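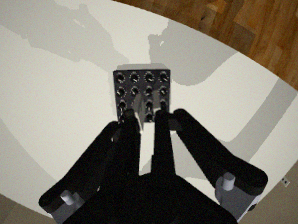 홈 > 기타 > 일렉트릭 기타 > 세미할로우

센드홀름(Sendholm) 제이콥스(Jacobs) 세미할로우 일렉트릭 기타

색상: 허니 브라운 / 올리브 그린 / 체리 (체리는 10월 입고분부터 주문 가능)
구성품: 기타 본체, 전용 소프트케이스, 육각렌치, 여분 줄 한 세트
판매처: 트리키어(Trikier) 악기

상품 소개

쟁글거리는 기타 소리를 좋아하시는 분이라면 아마 한 번쯤은 이런 고민을 해보셨을 거예요. 솔리드 바디는 소리가 조금 딱딱하고, 그렇다고 속이 텅 빈 풀할로우를 사자니 앰프를 조금만 키워도 웅웅거리는 피드백 때문에 합주실에서 쩔쩔매게 되고요. 저희 가게에 오시는 손님들 중에도 양쪽을 번갈아 한참 안아보시다가 결국 빈손으로 돌아가시는 분이 꽤 계셨는데, 센드홀름 제이콥스를 들여온 뒤로는 그런 분들께 드릴 말씀이 생겨서 참 좋습니다.

제이콥스는 바디 가운데에 메이플 블록이 들어간 세미할로우 기타입니다. 양쪽 날개는 비어 있어서 울림이 넉넉하고, 가운데가 단단하게 잡혀 있어서 드럼이랑 같이 연주해도 소리가 쉽게 무너지지 않아요. 코드를 쭉 긁었을 때 음 하나하나가 따로 들리면서도 전체가 포근하게 뭉치는 그 느낌, 여름날 창문을 열어놓고 듣는 서프 팝이나 옛날 걸그룹 노래에 깔리는 기타 소리를 떠올리시면 비슷합니다. 리버브를 흠뻑 걸어도 예쁘고, 아무것도 걸지 않고 앰프에 바로 꽂아도 심심하지 않아요(저는 사실 이쪽을 더 좋아합니다!).

설계를 맡은 다미안 브루블(Damian Wróbel)은 원래 밴드에서 리듬 기타를 치던 사람이라고 해요. 그래서인지 이 기타는 화려한 솔로보다 노래 뒤에서 코드를 받쳐줄 때 제일 빛이 납니다. 목소리가 들어갈 자리를 비워두는 중음이라고 해야 할까요. 혼자 방에서 노래를 만드시는 분들이 유난히 좋아하시는 것도 그래서인 것 같습니다. 전원을 켜지 않아도 소리가 제법 나니까 밤에 소파에 앉아 멜로디를 찾기에도 딱 좋고요.

바디와 넥

바디는 앞뒤판과 옆판 모두 메이플 합판입니다. 합판이라고 하면 실망하시는 분이 계시는데, 이런 구조의 기타는 예전부터 합판을 많이 써왔고 습도 변화에도 잘 버텨서 우리나라처럼 여름과 겨울이 딴 세상인 곳에서는 오히려 마음이 편합니다. 바인딩은 크림색으로 둘러져 있고 에프홀 안쪽까지 깔끔하게 마감되어 있어요. 가끔 에프홀 안을 손전등으로 비춰보시는 손님이 계시는데 얼마든지 그러셔도 됩니다.

넥은 마호가니, 지판은 로즈우드입니다. 두께는 너무 얇지도 두껍지도 않은 C 모양인데, 손이 작은 분도 바레 코드를 잡을 때 엄지가 편하게 넘어간다고 하시더라고요. 넥 뒷면은 무광이라 땀이 나도 손이 덜 달라붙습니다. 처음 잡으시면 조금 보송보송하다 싶으실 텐데, 한 계절쯤 치시면 손 닿는 자리가 은근하게 반들거리기 시작해요. 저는 그 변화를 보는 게 기타 사는 재미의 절반이라고 생각하는 사람입니다.

무게는 세미할로우치고 가벼운 편입니다. 가운데 블록을 통으로 쓰지 않고 군데군데 파냈거든요. 서서 오래 연주하실 때 어깨가 확실히 덜 아프고, 그러면서도 헤드 쪽으로 기울지 않게 스트랩 핀 위치를 잘 잡아두었어요. 다만 미끄러운 나일론 스트랩을 쓰시면 살짝 쏠릴 수 있으니 안쪽이 스웨이드로 된 것을 권해드립니다.

픽업과 컨트롤

픽업은 미니 험버커가 두 개 들어갑니다. 싱글코일의 찰랑거림이 좋은데 60사이클 험은 싫다, 이런 분들께 제가 늘 권해드리는 방식이에요. 일반 험버커보다 고음이 맑고 저음이 퍼지지 않아서 줄을 세게 쳐도 소리가 뭉개지지 않습니다. 넥 쪽은 둥글고 따뜻하고, 브리지 쪽은 살짝 까칠해서 오버드라이브를 조금 얹으면 개러지 밴드 같은 맛이 나요. 가운데 포지션은 꼭 한 번 써보셔야 합니다. 아르페지오를 천천히 치면 종소리처럼 울리는데, 시연하다가 저도 모르게 한참을 치고 있을 때가 많아요.

볼륨과 톤은 픽업마다 하나씩 따로 있습니다. 처음에는 헷갈린다고 하시는데 며칠만 쓰시면 금방 익숙해지세요. 넥 픽업 볼륨을 살짝 줄이고 가운데 포지션에 놓으면 또 다른 소리가 나오니 이것저것 돌려보시길 바랍니다. 볼륨을 줄여도 고음이 먹먹해지지 않도록 회로에 작은 콘덴서를 달아두었는데, 이건 취향을 타는 부분이라 원하시면 출고 전에 무료로 빼드립니다. 주문하실 때 요청란에 한 줄 적어주세요.

줄과 세팅

출고할 때 걸려 있는 줄은 11 게이지 니켈 라운드와운드입니다. 요즘 가는 줄에 익숙하신 분은 처음에 조금 빡빡하게 느끼실 수도 있어요. 그래도 이 기타는 줄이 어느 정도 굵어야 앞판이 제대로 울려서, 되도록이면 며칠은 그대로 쳐보시라고 말씀드립니다. 그래도 손이 아프시면 더 가는 줄로 바꾸셔도 되고, 그때는 넥과 브리지를 다시 맞춰야 하니 매장으로 가져오시거나 택배로 보내주세요.

세팅은 저희 매장의 테오도르 두덱(Teodor Dudek) 선생님이 한 대 한 대 직접 봅니다. 프렛 끝을 다듬고, 너트 홈 깊이를 확인하고, 줄 높이와 인토네이션을 맞춘 다음에 하룻밤 세워두었다가 다음 날 다시 봐요. 그래서 주문하시고 바로 나가지 못하는 점은 너그럽게 이해해 주시면 감사하겠습니다. 줄 높이는 보통보다 약간 낮게 맞춰드리는데, 슬라이드를 쓰시거나 오른손이 세신 분은 미리 말씀해 주시면 거기에 맞춰 올려드릴게요. 어떤 음악을 하시는지, 튜닝을 내려서 쓰시는지 적어주시면 더 좋고요. 좋아하는 밴드 이름만 적어주시는 분도 계신데 의외로 그게 제일 도움이 됩니다.

어떤 앰프가 어울릴까요

이 질문을 정말 많이 받습니다. 집에서 치실 거라면 8인치 스피커가 달린 작은 앰프로도 충분해요. 저희가 매장에서 제이콥스와 같이 놓고 들려드리는 것은 페스토다르(Festodar) 콤보인데, 중음이 부드럽고 스프링 리버브가 들어 있어서 따로 페달을 사지 않으셔도 바닷가 느낌이 그럴듯하게 납니다. 합주까지 생각하신다면 조금 더 큰 모델을 보시는 게 좋겠고, 이미 쓰시는 앰프가 있으면 굳이 바꾸지 마시고 우선 꽂아보세요. 베이스 노브를 평소보다 조금 내리고 시작하시면 대부분 금방 자리를 찾습니다.

퍼즈를 많이 쓰시는 분께는 한 가지만 말씀드릴게요. 속이 빈 부분이 있는 기타라 게인을 아주 높이고 앰프 바로 앞에 서시면 피드백이 올라옵니다. 이걸 일부러 즐기시는 분도 많지만, 싫으시면 앰프에서 몇 걸음 떨어져 몸을 옆으로 돌려보세요.

케이스에 대하여

기본으로 드리는 소프트케이스는 안쪽 쿠션이 도톰하고 앞주머니에 악보와 케이블이 들어갑니다. 지하철로 합주실을 오가시는 정도라면 모자람이 없어요. 자동차 트렁크에 다른 장비와 함께 싣거나 비행기를 타실 일이 있으면 하드케이스를 따로 장만하시는 것이 좋습니다. 함께 주문하시면 기타를 하드케이스에 넣어서 보내드리고, 소프트케이스는 접어서 같은 상자에 담아드려요.

사양

바디 형태: 세미할로우, 더블 컷어웨이
바디 재질: 메이플 합판, 메이플 센터블록
넥: 마호가니, 셋넥, 뒷면 무광
지판: 로즈우드, 도트 인레이
픽업: 미니 험버커 2개
컨트롤: 픽업별 볼륨과 톤, 3단 토글 스위치
브리지: 튠오매틱 타입, 스톱 테일피스
너트: 본
하드웨어: 니켈
출고 줄: 11 게이지
왼손용: 주문 제작 (색상은 허니 브라운만 가능)

배송 안내

세팅이 끝난 기타는 이중 상자에 넣어 보내드립니다. 금요일 오후에 세팅이 끝난 기타는 주말 동안 택배 창고에 머무르지 않도록 다음 주에 발송해요. 받으시면 상자를 바로 열지 마시고 실내에 잠시 두었다가 열어주세요. 특히 겨울에는 차가워진 기타가 갑자기 따뜻한 공기를 만나면 도장에 좋지 않습니다. 줄은 조금 풀어서 보내드리니 튜닝부터 하시고, 처음 며칠은 음이 자꾸 내려가도 놀라지 마세요. 줄이 자리를 잡는 중이에요.

보증과 수리

보증 기간은 구입일로부터 2년이고, 넥의 휨이나 전기 계통의 고장, 제작상의 결함이 해당됩니다. 줄이나 프렛처럼 쓰면서 닳는 부분은 들어가지 않지만, 첫 번째 계절 세팅은 보증과 상관없이 무료로 해드려요. 건조한 계절에는 지판이 살짝 줄어들면서 프렛 끝이 손에 걸릴 때가 있는데, 고장은 아니니 걱정하지 마시고 편하게 가져오시면 다듬어드리겠습니다. 방 습도를 너무 낮지 않게 유지하시고, 난방기 바로 옆이나 햇볕이 드는 창가에만 세워두지 않으셔도 기타가 훨씬 건강하게 지냅니다.

자주 물어보시는 내용

처음 배우는 사람이 써도 되는지 궁금해하시는데, 됩니다. 바디가 조금 커서 앉아서 칠 때 오른팔 자리가 어색할 수 있지만 금방 적응하시고, 무엇보다 소리가 예뻐서 자꾸 손이 가요. 자꾸 손이 가는 기타가 좋은 연습용 기타라고 저는 믿습니다.

플랫와운드 줄도 잘 어울립니다. 고음이 한 꺼풀 가라앉으면서 아주 옛날 음반 같은 소리가 나는데, 원하시면 출고할 때 걸어드리고 줄값의 차액만 받습니다.

트레몰로 암을 달고 싶다는 분도 계세요. 서프 음악 좋아하시면 당연히 그러실 만하지요. 제이콥스에는 구멍을 뚫지 않고 얹는 방식의 제품이 맞는 것도 있고 안 맞는 것도 있어서, 사시기 전에 모델명을 알려주시면 두덱 선생님께 여쭤보고 답을 드리겠습니다.

나뭇결은 기타마다 다릅니다. 같은 허니 브라운이라도 결이 진한 것이 있고 잔잔한 것이 있으니, 따로 보고 고르고 싶으시면 문의 게시판에 글을 남겨주세요. 재고로 있는 기타의 앞면과 뒷면 모습을 보내드리고, 마음에 드는 것을 고르실 때까지 잡아두겠습니다.

매장에서 직접 쳐보고 싶으신 분은 전화만 한 통 주시고 오세요. 쓰시던 페달이나 앰프를 들고 오셔도 괜찮고, 오래 치셔도 눈치 드리지 않습니다. 체리 색상은 아직 매장에 없으니 그 색을 보러 오시는 분은 입고 알림을 먼저 신청해 주세요.

함께 보시는 상품
페스토다르 8인치 콤보 앰프
센드홀름 세미할로우용 하드케이스
스웨이드 안감 가죽 스트랩
플랫와운드 줄 세트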